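Keisha Baptiste
3 August 2025

I promised a few of you I'd write up how the suture pad practice is going, so get yourselves a cup of tea because I do go on a bit (you know this about me by now). 1/10

For anyone new, I started on the skin pads in June after years of telling myself I'd get round to it. My first one was a Stidedar, the cheap one with the slightly rubbery smell, and I ruined it in an afternoon by pulling everything far too tight. 2/10

The thing I wish I'd taken to heart sooner is spacing. I used to put my first stitch wherever the needle landed and then spend the rest of the cut trying to make the others match it, and of course they never did! Now I look at the whole line before I touch it and decide where each one is going. 3/10

Interrupted stitches are still my favourite for practice. Each one is its own little job with its own knot, so if one goes wonky you can snip it out and have another go without losing the row. A running stitch is lovely when it goes well, but one slack loop and you're chasing it all the way along. 4/10
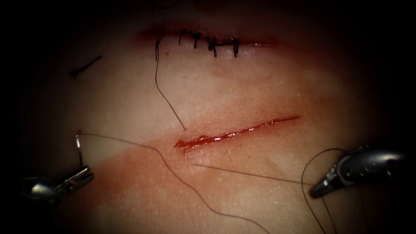
Four black interrupted stitches along the top cut, and the lower one still open.

I do like two cuts side by side on one pad. The finished one sits there as your reference while you work on the next, and it's a very fair judge of whether you're improving or just getting tired. Look at how the stitches go straight across the line, too. Mine used to lean like fence posts after a storm. 5/10

Tails! Please trim your tails! Mine were great long whiskers for weeks and they got caught up in every knot that came after. A short tuft is plenty on a pad, though do leave enough that the knot can't slip undone. And pick up your offcuts as you go, says the woman who found one stuck to her toast. 6/10

Somebody asked about thread colour. Black every time for me, on a pad. I bought a reel of the pale stuff from Farkby thinking it would look more grown-up, and I spent the whole evening squinting and couldn't tell a knot from a bit of fluff. 7/10

On tension, the edges want to meet and no more than that. If the pad puckers up into a little ridge you've overdone it, so loosen off and try again. I say "kiss, don't squash" under my breath, which my family find very funny. 8/10

My tally since June is 145 knots I'd be happy to show another person, out of 200 tied. I've put the rest in a jam jar to keep me humble. The next goal is 100 decent ones in a row and I'll report back, however long it takes. 9/10

Next up is the Zaidi pad, the thicker one with the layers, and I'm a bit nervous of it if I'm truthful. If you've used one, do tell me whether you close the deep layer with the same thread or swap to something finer. All tips gratefully received, and pictures of your own rows even more so x 10/10

796 likes · 100 comments · Share
Contact · © 2025 Grarnach · Back to top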